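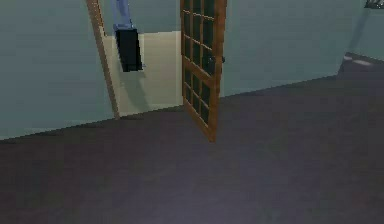 3.2 Collection of demonstrations by remote control

All demonstrations in the simulated set were given by remote control. The operator held a hand controller whose position and rotation were mapped to the gripper of the simulated arm, and drove the base with a thumb stick. Kinaesthetic teaching, in which a person moves the arm directly, was kept for the physical trials described in Section 5. The two methods share the same recording format, so that episodes from either source may be loaded by the same training code.

The simulated rooms were built in Callthorpe, the in-house scene editor, and the control link was provided by Carix. Door tasks were chosen as the main subject of this section. They require the operator to bring the base and arm into a workable position before any contact is made, and they punish small errors of approach. Figure 3 shows a simulated room as seen from the low, forward-facing viewpoint supplied to the operator. The gripper is closed and holds nothing, and the glazed wooden door stands open beside it.

Figure 3. View from the robot in a simulated room. The arm enters from the top; the door knob is on the edge of the open door, to the right of the gripper.

Two operators took part, and both are authors of this paper. Each completed 6 practice sessions before any recording was kept. Practice covered driving through open doorways, reaching for a knob from either side, and withdrawing the arm without touching the frame. Recorded sessions lasted 40 minutes, after which the operator was required to rest. The controller was recalibrated at the start of every session, as a small drift in rotation had been noticed in the pilot work in March.

An episode began when the operator pressed the trigger and ended when the operator declared the task complete or abandoned it. Abandoned episodes were stored but marked as such. At every step the system saved the view from the robot, the joint positions, the state of the gripper and the command sent by the operator. The command was saved before smoothing. Earlier work within the Sezer project had stored only the smoothed command, and it proved impossible to recover the hesitations of the operator from those files.

In total, 809 episodes were retained after review. Review was carried out by the operator who had not given the demonstration, who replayed each episode at normal speed and rejected those in which the arm passed through a solid surface or the base was turned without purpose for a long period. Disagreements were settled by replaying the episode together. A further 200 episodes were set aside before training and used only for testing.

3.3 Limits of the operator's view

The single forward view was kept deliberately. A second view from above was available in the editor and would have made the tasks easier, but the physical robot has no such view, and a demonstration that relies on information the robot cannot obtain is of little use for training. The cost of this decision fell on the operators. Depth had to be judged from the size of the gripper against the door frame and from the shadow of the arm on nearby walls. Both operators reported that they came to depend on the shadow, and that rooms lit from directly overhead were harder to work in.

Glazed doors caused particular difficulty. Dark panes give few cues to distance, and the operators tended to slow down well before contact was likely. This caution is present in the recorded commands and is learned by the policy, which also slows near glazed doors and does so less markedly near plain ones. We did not correct for this effect. Whether it should be treated as an error depends on the intended use, and we return to the matter in Section 6.

A second difficulty concerned doors that were already open at the start of an episode. The operators differed in their habits here. One backed the base away and approached the knob from the front; the other turned the base on the spot and reached across. Both habits were accepted in review. Training on the mixed set gave a policy that sometimes began one movement and finished with the other, and the episodes were therefore labelled by approach in the final release.

Author contributions

Zerrin Coşkun designed the control mapping and gave demonstrations. Perihan Gezer built the rooms, gave demonstrations and prepared the test set.

Related items

Stullumeo: a shared recording format for taught movements
Hand guidance and remote control compared on drawer tasks
Callthorpe scene editor: notes on door hinges and contact
Operator fatigue in long teaching sessions
The Sezer project: final report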